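Narnen project: progress report, 22/07/2026
To: Antigoni Koutsoukos
From: Rosaire Campbell

Hi Antigoni,

You asked for something shorter than last time, so I'll try! The big news is that we finally have a recording method I'd be happy to defend in front of a review panel, and the numbers are starting to come in.

What we changed

Back in June we were still collecting demonstrations the old way, with Thodoris driving the arm from a joystick while I wrote notes. It was slow, and the motions came out jerky (you saw the plots, sorry about those). Now people do the tasks with a hand-held gripper that carries its own camera, and we train the policy on what the camera saw plus the path the hand took. Myrto Panagiotou wrote the code that lines the two up in time, and she has been very patient with me about clock drift.

We have 4,000 usable demonstrations so far, spread over 26 tasks. I threw out every session recorded before Myrto's fix, which hurt, but mixing the two kinds made training worse and I got tired of arguing with the loss curves.

What we're seeing

On plain pick-and-place the policy is doing well enough that I've stopped adding data there. Small things near the edge of other things are the weak spot. If the target is sitting on a rim or a ledge, the policy tends to come in too low and too fast, and in our last round of 30 trials on those layouts it succeeded in 13. Thodoris thinks it's a depth problem. I think we just don't have enough slow approaches in the training set, so we're testing both ideas, his on the Erkby split and mine on Daher.

For my half we're working with a tiny figurine and a tan ceramic cup on a white sheet, with a dark backdrop behind to keep the background quiet. The figurine sits on the cup's rim, a thin rod comes down toward its head, and the tool's own fingers stay in view at the bottom, so the policy always has something of known size to compare against. I'm really pleased with how clearly the little guy stands out against the black.
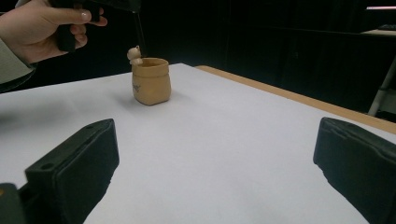
What's next, and what I need

More rim and ledge layouts first, then a rerun of the same trials with both fixes. Jucélia Conceição is moving our storage over to Prudasus, and I'd like your okay to keep the raw video for another year instead of only the processed files. She has the cost estimate and can send it whenever you want it.

Rosaire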